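Illdale library will drop late fines, but the math behind the move is thin

18 Dec 2019

ILLDALE - The town library will stop charging for late books at the start of the new year, and everyone who still owes money will have it wiped clean. The board voted for the change on Monday night after a meeting that ran long and settled less than the applause at the end would suggest.

Under the plan, a book, disc or magazine brought back after its due date will cost the borrower nothing. After 90 days it will be marked as lost and the borrower will be billed for a new copy. Return it after that, in fair shape, and the bill goes away too.

Library director Leonilde Garcia told the board that fines keep people away, and mostly the people a library ought to want.

"A parent who owes us 6 dollars doesn't come in and pay it," Garcia said. "They stop coming, and then their kids stop coming. I would take the late book over the empty chair any day."

It is a fair point and she made it well. A good many libraries have gone this way, and the ones that have tend to say they are pleased. What was missing on Monday was much proof that it will go the same way in Illdale, or a clear answer on who makes up the money.

The main support for the plan is a survey taken in June. Of the 408 cardholders who filled it in, most said they would use the library more if there were no fines. That sounds strong until you look at how it was done. The forms were left at the front desk and beside the self-checkout, which means the people who filled them in were already in the building. The families Garcia worries about, the ones who owe money and stay home, are the least likely to have seen it.

The question was also a soft one. "Would you visit more often if late fines were ended?" is hard to say no to. Board members were not shown how many people gave fines as the reason they stayed away before the form put the idea in front of them, and the form had no space for that.

Asked about this, Garcia agreed that the survey "wasn't science" and said it was never meant to be the whole case. She pointed to blocked cards, which the library's system cuts off once a borrower owes more than a set amount. She did not have a figure for how many of those cards belong to people who still live in town. Some of them, she said, are very old.

Then there is the money. Fines bring in only a small part of the library's budget, and supporters said so several times. Small is not the same as nothing, though, and the budget page handed out at the meeting put fines, copy fees and room rental together on one line. A resident who asked for the fines alone was told the figure would be posted on the library's website. It had not been posted by Tuesday evening.

The board's answer to the gap is a sponsor. Rebelo, the hardware store on the east side of town, has offered to give 100 dollars a month for the first year. That is kind, and the store deserves thanks for it. It is also one year of help for a change that is meant to last, and the plan does not say what happens when the year is up.

Part of the cost may be made up in staff time, Garcia argued. Clerks now spend hours on fines: taking small change, hearing people out, printing letters, and mailing those letters to addresses that turn out to be wrong. Without fines, those hours could go to the story room and the homework table. This is likely true as far as it goes. But the library has not kept track of the hours, so it will be hard to know a year from now whether any were saved.

There is also the matter of Flodo, the new checkout software the library is moving to. It sends reminders by text and email before a book is due, and the board was told more than once that reminders do the work fines used to do. If so, one might ask why the two changes have to come together. Bring in the reminders first, wait a while, and the library would learn how many late books were simply forgotten. Do both at once and there is no telling which one did what.

A board member raised just this question and was told that Flodo charges extra for the part of the program that handles fines. That got a few laughs. It may also be the plainest reason anyone gave all night for the timing.

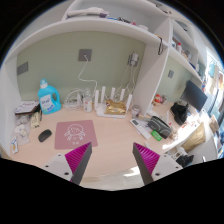
Reminders are only as good as the place they land. Plenty of borrowers in Illdale do not text, and plenty more have an email account they check once a week, if that. For someone who sits down each morning with a mouse and a pink cartoon mouse pad on the desk, a note two days before the due date may be all it takes. For someone who shares one phone with the rest of the house, or whose number has changed since the card was made, the note will go nowhere. The library plans to ask people to update their contact details the next time they check out a book, a step that once again reaches only those who come in.

Not everyone at the meeting liked the idea on principle. One man, who said he had never paid a fine in his life, wanted to know what he was getting out of it. A woman behind him said she was waiting for a popular mystery and had been waiting since early fall, and did not see how taking away the only push to return it would get it to her any faster.

That second complaint is harder to wave off. Borrowers with a late book will not be able to check out anything new until it comes back, and Garcia called this "a better push than a dime." Perhaps it is. For a heavy reader it surely would be. For a person who takes out one book a year, being told they can't have another is not much of a threat, and the person next in line for that book will go on waiting.

The nearby town of Vetel came up often as a model. Its library ended fines last year and has said that visits are up. Vetel also opened a new children's room in the same year and added Sunday hours, which went unmentioned until a resident brought it up near the end. Garcia said she had never claimed the fines were the only cause.

None of this means the plan is a bad one. The fines are a nuisance, they fall hardest on people with the least to spare, and it is hard to find anybody who thinks they make the library a nicer place. The vote may well look wise in time. The trouble is that the board has set things up so that it will have a hard time finding out. There is no target for new visits, no count of how long books are kept now, and no date on which the board has to look at the matter again. A motion to add a one-year review was talked over for some minutes and then dropped, with the chair saying the board could take it up whenever it liked.

Borrowers do not need to do anything to have old fines cleared. Charges for lost or damaged items will stay on the account, and people with questions about those are asked to speak to the front desk. Fees for copies and for the meeting room do not change.

The board meets next in January. The review is not on the agenda.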